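Deltport Cell Group, October meeting
Present: Viorica Mihăilă (chair), Ovidiu Husar (minutes), maintenance, second shift lead
Start 2:15 p.m.

1. Gripper stop on the insert task
Ovidiu reported that the arm stopped with fault 2075 while placing parts in the green foam block. The log shows 38 stops under this code since the last meeting. Two parts were dropped. There were no injuries. Second shift had been clearing the fault and restarting without writing it up.

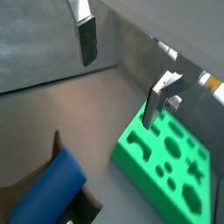
Maintenance suspects the finger alignment. Probert has been asked for replacement pads and quoted job 1220. Viorica asked whether the program could be at fault instead. Not known yet.

Agreed: no restart after fault 2075 until the shift lead has signed the log. Hands stay out of the enclosure unless the arm is locked out.

Action: Ovidiu to send the log to Kusolov. Maintenance to check both fingers before the next run.

2. Wesurau training
Held over to next meeting.

Closed 2:50 p.m.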